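A Place for the Hangers: An Interview with Selvaraj Gazi

9 August 2020

Selvaraj Gazi has overseen household services at the Brillberg residence for six years. The building has 70 furnished rooms, and each one is prepared for a new resident according to a written procedure that he revised last winter. He spoke with the residence bulletin about closets, baskets and the amount of thought that goes into a shelf.

Mr. Gazi began his career in the linen department of the Bernura hotel, where he learned to account for every item that left the storeroom. "At Bernura we signed for pillowcases," he said. "I did not bring that habit with me in full, but I did bring the idea that each object should have one place and that the place should be easy to find."

The last inventory at Brillberg recorded 1486 hangers of several types. Many had been left behind by former residents, and they were stored in cardboard boxes that split at the corners. Mr. Gazi proposed that the boxes be replaced with open baskets, one to a closet, and that the wire hangers be retired. The change was approved within the ordinary budget. 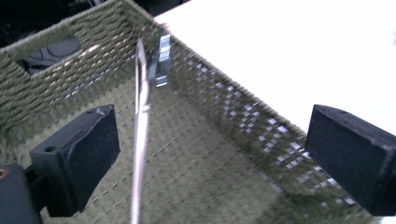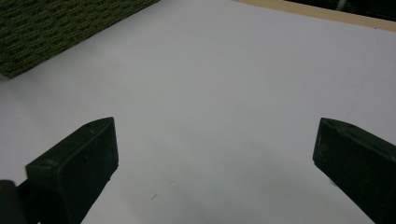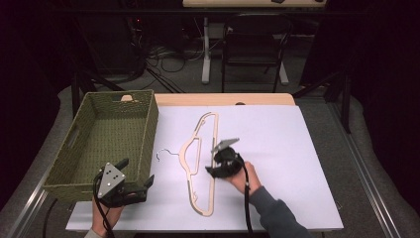
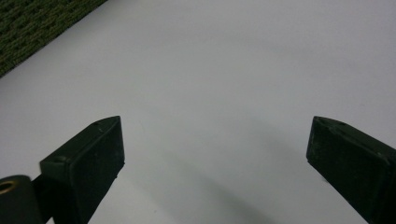 The choice of container took longer than expected. Mr. Gazi compared lidded bins, canvas bags and baskets before he settled on a type. "A lid is one more thing to put somewhere," he said. He favors the kind of olive-green woven basket that stands beside the wooden hanger on the table, with an opening cut into the side for the hand. Residents can pull such a basket forward from a high shelf without gripping the rim – a point raised by Ashraful Begum, who manages the upper floors and tested several models in her own office.

Ms. Begum also asked that the hangers be sorted before they are put away. Under the present procedure, the hooks face the same way and damaged pieces are set aside for repair. "If the hooks are mixed, you lift one and four come with it," she said. "It is a small matter until you have 37 closets to finish before noon."

Asked whether residents follow the arrangement once they have moved in, Mr. Gazi was measured. Some do, he said, and others use the basket for scarves or shoes. He does not object. The procedure applies to the room on the day it is handed over.

The second stage of the work covers the Gurnach annex, where the closets are narrower and the shelves are fixed. Measurements will be completed in October. Ms. Begum will then prepare the order for new baskets, and surplus hangers will be kept in the Sikder Street storeroom until the annex is ready to receive them.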